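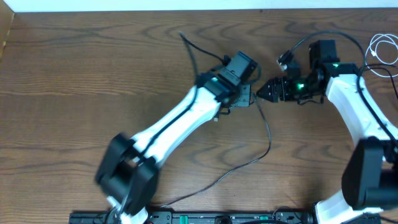
Deux bras robotisés face à face, sur une table en bois.

Samedi 20 novembre, Flarnamville recevait Grultham et j'avais promis à ma sœur d'y aller « juste pour la première mi-temps ». Je suis rentré à la nuit, aphone, avec de la moutarde sur l'écharpe.

Pour ceux qui ne suivent pas le handball de quatrième échelon (je vous comprends, le chauffage de la salle ne suit pas non plus), un petit rappel. On restait sur une défaite de 4 buts là-bas, en mai, dans un match dont les arbitres avaient perdu le fil avant nous. Depuis, on a changé d'entraîneuse. Halina Urbańczyk est arrivée cet été avec une idée assez exotique pour le club : défendre.

Et ça défend ! Pendant vingt minutes, Grultham a tourné autour de notre zone comme un couple qui cherche à se garer un jour de marché. Kovance, notre gardien, a sorti deux jets de sept mètres, dont un avec la figure, et il a eu droit à une ovation qu'il n'a sans doute pas entendue.

La deuxième période a été moins glorieuse. Gajewski, que j'aime beaucoup et qui tire comme on jette un vieux canapé par la fenêtre, a trouvé trois fois le poteau, puis le panneau du boulanger. Urbańczyk a posé son temps mort, elle a parlé très bas, les joueurs se sont penchés pour l'écouter et le monsieur devant moi aussi. On a gagné d'un but, sur une contre-attaque que j'ai vue entre deux bonnets.

Le speaker a annoncé 200 spectateurs. Il annonce 200 spectateurs à chaque match, y compris celui du lundi de Pâques où j'avais une rangée entière pour mon manteau.

À la buvette, on parlait déjà du déplacement suivant. Le car coûte cher, la cagnotte affiche 2 892 euros et il faut encore payer les ballons. J'ai mis mon nom sur la liste du covoiturage avec deux places à l'arrière, à condition d'aimer les trajets sans radio : l'antenne est cassée depuis le printemps.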